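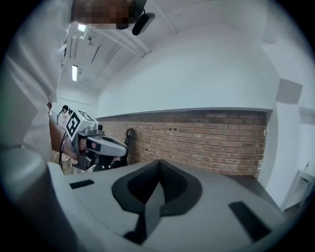 We got the workshop back in January, and the first thing I had to decide was what to do with the walls. The landlord offered to plaster all of them before we moved our benches in. I said no to the long one. Exposed red-brown brick looks good behind a work area, and I have wanted a room like that since my first job. The small dark holes in it bothered me at first, and I spent an evening with a tub of filler before deciding to leave the rest.

Brick does have drawbacks. It sheds grit. For the first 3 weeks I wiped the shelf under it every morning and got a gray rag every time. Elvira Ticona, who had the unit before us, told me to brush the wall down dry, vacuum it, and then put on a clear breathable sealer. I bought Lirex because the hardware store had it. Two coats, one day apart. It took nearly 20 hours of work, counting the masking. The wall is a little darker now and the grit has mostly stopped.

Then there was the question of coats. I wanted everybody in the same kind so they could be washed together. We went with plain white lab coats, long sleeves, from Abeysekara. They were $192 for the lot, delivered. White shows every mark, but it can be bleached, and the dark blue ones we had before always looked dusty. I hang them by the door on a rail. Sleeves get pushed up by ten in the morning no matter what I say about it.

Still to do:

Replace the strip light near the sink. It buzzes.

Find a mat for the doorway. The last one curled at the corners.

Ask about the radiator before Thursday, when the heating man is in the building anyway.

I also need a second rail. One is too short when everybody hangs up a winter jacket as well. If anyone has used the Gevamell ones that bolt to the ceiling, leave a comment.

3 min read
2 comments
20 shares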